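Why is cardboard so strong?
by Maite Garrido, for the Lernstead kids' page

Paper is floppy. Cardboard isn't. Same stuff! Both made from wood fibres, tiny hairs too small to see properly. So whats going on?

Get a bit of old cardboard and look at the edge. Wavy line in the middle, yes? Flat paper on top, flat paper underneath. The wavy bit is called fluting. Lots of little arches, all in a row, and arches are brilliant at holding things up. Think of bridges.

How it gets made. Paper goes through hot rollers with ridges on, like giant cogs. Steam makes it soft so it bends without cracking. Then glue on the tips of the waves (usually starch, the stuff in potatoes and maize) and the flat sheets go on. Dry it, cut it, fold it. Box.

Try it yourself. Fold a sheet of paper into a zigzag, lay it across two mugs and put a coin on top. Then try again with a flat sheet. Big diffrence. My friend Consuelo got 30 coins on hers before it went.

Cardboard hates water though. The fibres swell up, the glue lets go, and it all turns to mush. Good for recycling, bad for parcels in the rain.

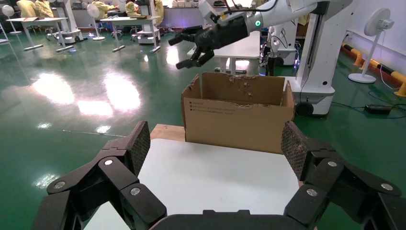

What happens to old boxes?
They get squashed into bales and taken to a paper mill, where they're mixed with water until they turn into a sort of grey porridge. Tape and staples come out. The porridge is spread flat, squeezed and dried, and then it's paper again.

Next week: glue!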